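Does Leaving the Wipes Out Make People Wipe the Table?

Student project report, Work and Study Spaces
Group 4, Setitz Hall
12/03/2021

1. Why we did this

In September the building office started leaving disinfecting wipes on the shared tables in Setitz Hall. The notice on the door said that having supplies "within reach" would lead to cleaner tables. It gave no source for this. Our group doubted it. Most of us had walked past a canister many times without touching it, and we wanted to know if the idea would hold up once someone kept a tally.

Our question was narrow: do people wipe a shared tabletop more often when the canister stands on the table than when it is kept on the shelf by the door? We did not try to measure germs. We had no way to do it, and a swab kit from Kelmendi was outside our budget.

2. Method

We logged visits to the wooden tables over 25 days. A visit was one person or group using a table and then leaving. For part of the period the wipes stayed on the tabletop, and for the rest they were on the shelf. We wrote down whether the surface was wiped before use, after use, or not at all. Small things left behind were noted too, but only as "items" - we gave up on sorting them.
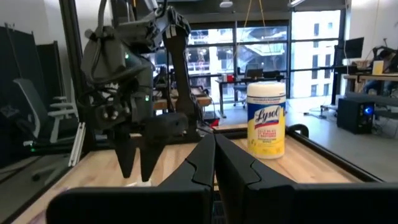
Reading time: 3 minutes

The canister on the light wood tabletop is Lysol, with a white lid and a yellow and white body. It is easy to spot, so we don't think people skipped it from not seeing it. Small items like the white one and the red one on the table are a different problem. A person who wants to wipe properly has to move them first, and many of our wipe entries carry the remark "went around things."

3. Results

We logged 746 visits. A wipe of any kind was recorded in 236 of them, nearly a third. That sounds decent until you read the remarks column. A single pass over the spot in front of the chair counted the same as a full wipe, and we only saw this weakness after the logging was over.

Wiping was more common with the canister on the table. We are not ready to say the canister caused it. The shelf days fell mostly in a busy stretch, when people were in a hurry to leave. Two of our loggers also sat close to the tables, and being watched with a clipboard may do more than any canister.

4. What we would change

Alternate table and shelf days from the start. Separate full wipes from partial ones. Sit farther away.

We would also read the label before writing the instructions. Our first sheet told people to "wipe and dry," which we made up. Disinfecting products come with their own directions on how long a surface should stay wet, and we never timed that.

Our log sheets are in the Stusero folder under the group number. The notice is still on the door, with the same wording.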